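FOR IMMEDIATE RELEASE

Stustdale Tool Library opens second location in August, lending starts at 11 a.m.

STUSTDALE - The Stustdale Tool Library will open a second counter this August in the old Tirnis shoe store on the corner of Mill and Fourth. Doors at 11 a.m. on opening day. Coffee, name tags, short remarks, then lending.

The library has 700 members and a waiting list for almost anything with a motor. Most of the list is people on the east side of town, who have been driving across the river to borrow a drill for one afternoon and driving back the next day to return it. The new counter is for them, mostly. Anyone with a card can use it.

"We ran out of shelf two winters ago," said Vitória Cardoso, director of the library. "Tile saws were sitting in my office. I was doing payroll next to a tile saw."

What moves to the new location: garden tools, ladders, the pressure washers, canning gear, and all of the tile and flooring equipment. What stays put: woodworking, automotive, sewing machines. The online catalog will show wich counter has what. Please check before driving over. Holds can be sent from one counter to the other but allow two days.

Membership stays at 70 dollars a year per household. Reduced rate on request, no paperwork. Gift cards too, at both counters.
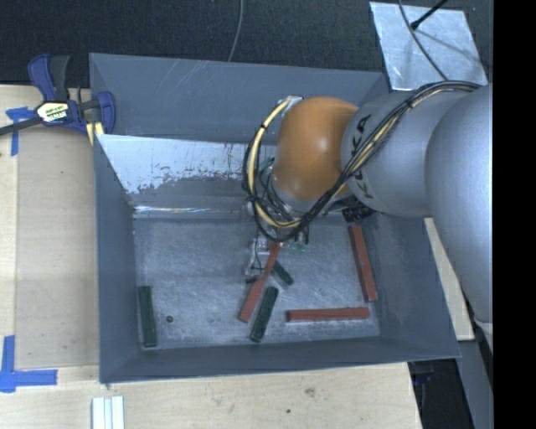 Can I return a tool to either location?

Small hand tools can go back to either counter. Anything gas powered, and anything over four feet long, has to go back to the counter it came from.

The move was paid for by a grant from the Sekiguchi Fund and by members, who gave at the spring repair day and by mail. Shelving came used from Grokilum, the hardware wholesaler on Route 9, which also threw in the pegboard. Fit-out took most of the summer. Paint is still going on in the back hallway, so mind your sleeves.

Florencio Barrios will run the new counter. He has taught the library's sharpening class for years and will keep teaching it, now in the back room at Mill and Fourth, evenings, 6:30 to 8. Bring your own knives, wrapped in a towel please. Class is free to members. Sign up at either desk.

Benedita Carvalho takes over the main counter from Barrios. She comes from the county extension office, where she handled the seed exchange, and she plans to start something like it here next spring. Details later.

"People ask for canning stuff from July on and it never stops," Carvalho said. "We have 79 jar racks and they were all out last week. If you have one of ours in your basement, we miss it."

Late fees are waived through the end of August for for anything overdue, no matter how long. No questions at the desk.

Hours for both counters: 11 to 6 most days, closed Mondays. Winter hours to be posted. Parking is behind the building, enter from Fourth. Ramp at the side door.

Donations of tools: clean, working, cords not frayed. No paint, no chemicals, no mowers right now, we are full up on mowers.

Press contact: Ermelinda Moreira, Stustdale Tool Library, at the main counter during open hours. Interviews with staff can be set up before opening day, mornings are best.

###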